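Les robots savent-ils enfin plier un drap ?

Quand on demande à Patricio Maldonado à quel moment une machine videra le lave-vaisselle à sa place, il commence par resservir du café. La question, il l'entend à chaque repas de famille, et il y répond toujours avec la même patience, un peu amusée. « Ma mère me la pose depuis que je travaille chez Burska. Je lui dis : bientôt, maman. Et elle lave ses verres à la main, parce qu'elle me connaît. »

Chez Burska, on s'occupe surtout de ce que les mains font sans y penser : saisir, tourner, reposer, recommencer. Une pince peut répéter le même geste jusqu'à 687 fois dans une journée, raconte-t-il, et buter le lendemain sur une simple chaussette roulée en boule. « Le rigide, les boîtes, les pièces d'atelier, ça va plutôt bien. Le mou, c'est une autre affaire ! Un torchon n'a jamais deux fois la même forme, et une enfant de deux ans s'en sort encore mieux que nous. »
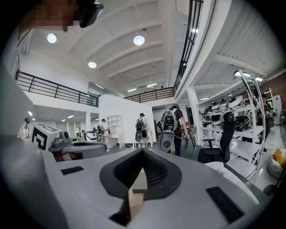

Vlastimil Malý trouve pour sa part que l'on regarde trop du côté des cuisines et pas assez du côté des ateliers, où les bacs sont toujours à la même place et où une machine un peu lente rend déjà de vrais services. À la maison, dit-il, il faudrait d'abord qu'elle sache contourner le chat.

Maldonado en convient volontiers (il a lui-même un chat, et un couloir fort encombré). Il croit tout de même au linge, un jour, et à la table débarrassée avant cela. Une date ? Il rit, regarde sa tasse, parle longuement des poignées de placard, qui sont toutes différentes, puis revient à la question. « Pour débarrasser, je veux bien être optimiste. Pour le drap-housse, laissez-moi encore quelques années. »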